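3.2 Bedtime routines and parent-reported sleep

Families in the Pellbridge sample kept a nightly diary for 9 weeks, beginning in November. Of the 200 households that were invited, 64 returned diaries complete enough to be scored. Parents wrote down when the routine began, which steps were followed, and when the child was last heard to be awake. Children were between four and seven years of age at enrollment.

The order of the steps mattered more than their number. Households that followed the same order on most nights reported fewer calls from the bedroom after lights out, and this held whether the routine included a bath or not. Length of routine showed no clear relation to the time of falling asleep. These results agree in part with those of Nic Aodha, who found a similar pattern among younger children but placed greater weight on the hour at which the routine began.

Weekend nights were scored separately. Many parents allowed a later start on those nights while keeping the steps themselves unchanged, and their reports for the following evening differed little from the rest of the week. Where both the hour and the steps changed, parents more often described the next bedtime as difficult.

Two limits should be noted. Diaries were completed by one adult in each home, usually the same adult who led the routine, and that person's view of a hard night may depend on how tired he or she was. The Gandum checklist, used here to score difficulty, was also designed for school-age children — its wording on settling alone may not suit a child of four. A shorter form prepared by Áine Tully was not available when the diaries were printed. Responses from parents who worked night shifts are treated in Section 3.3.

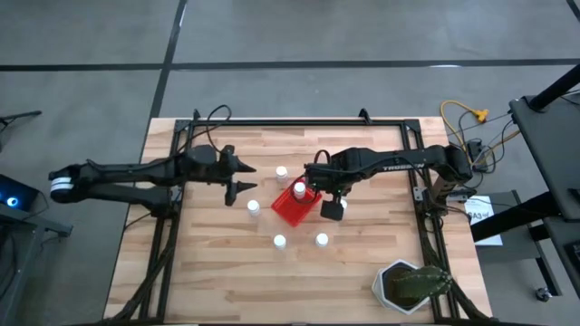

Figure 4. Wooden table with mounted black frame.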